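Flotholm household scene pack: worth the license?
Simulation and Training > Assets and Environments

gridsnap
Posted Wednesday, 9:14

Looking for input from anyone who has run the Flotholm pack past the trial period. We train a tidy-up policy (pick up throws and cushions, fold or place) and our own scenes are too clean. The listing says 90 room layouts, deformable cloth on all throws and blankets, and export to the Steyn physics backend. License is 3,961 per seat per year, no monthly option.

Trial gives you 7 layouts. I loaded the living/dining one with default lighting and the stock blanket placement.
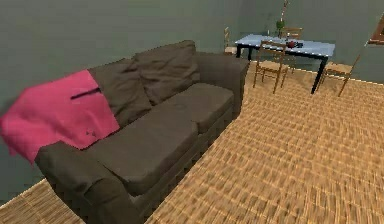
Living/dining layout from the trial, blanket draped over the near end of the sofa.

Geometry is fine for my purposes. The blanket settles over the armrest and back cushion with plausible creases. My concern is the floor texture, which repeats visibly, and the general softness of the render. Has anyone trained on this and moved to hardware?

Ilango Lobo
Posted Wednesday, 9:52

We did, with the previous release. Texture repetition did not matter once we randomized floor materials per episode. The pack exposes the material slots, so it is a short script.

What did matter was cloth stiffness. Defaults are too stiff for a fleece throw. Grasps that lifted cleanly in sim dragged on the real couch. Lower the bending term before you collect anything.

tarn_ops
Posted Wednesday, 10:31

I would not pay that price. Drumell has fewer layouts but you get source meshes and can cut the sofa into parts. In Flotholm, is the sofa one rigid body or are the cushions separate? If it is one body, your policy never learns that a seat cushion shifts when you pull a blanket off it.

gridsnap
Posted Wednesday, 10:48

Separate seat and back cushions in the asset tree, but all set to fixed joints in the trial. Support says the full license unlocks them. I have not verified that.

Ilango Lobo
Posted Wednesday, 11:05

They unlock. Mass values are placeholders, though. Ours were all identical, back cushions included. Weigh a real one and overwrite.

Disagree with tarn_ops on Drumell. Source meshes are nice, but we spent most of January repairing collision hulls on chairs with slatted backs. Flotholm's hulls worked on import.

tarn_ops
Posted Wednesday, 11:40

Depends which chairs. Ours were fine after a re-export through Gereck. And a pink blanket on a dark brown sofa is a very easy segmentation target. Swap it for brown on brown and see what your success rate does before you sign for a seat.

gridsnap
Posted Wednesday, 13:22

Fair point. I queued 179 episodes with randomized blanket color and the bending term lowered. Will post numbers per color when the run finishes.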